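Home | Contents | Chapters | Index
Print this page | E-mail this page
September 2025
By Evdokia Politis

Chapter 4: Who Counts as a Local Player?

I grew up on the bleachers in Salinas, and I still argue about this one with my cousins — loudly. The Domitz league lists 112 players as "hometown," but does that mean born there, raised there, or just renting a room since April?
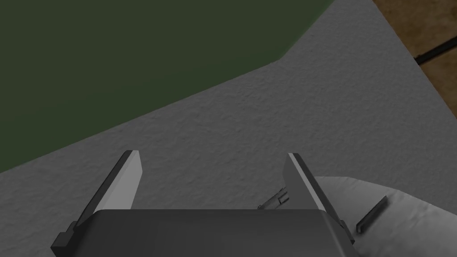
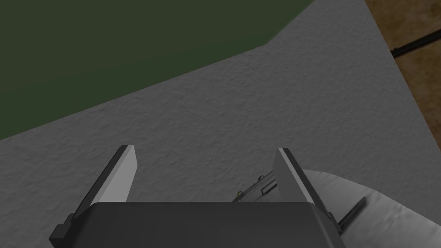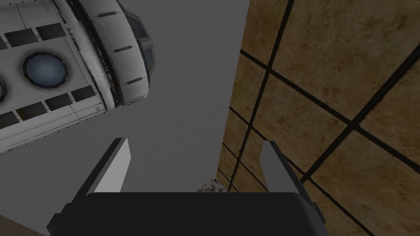

So before we touch any batting averages, let's settle what we mean by local! The old Vustero yearbook has 964 names in it, and it never gives a rule. I'll use mine: four years of school in town.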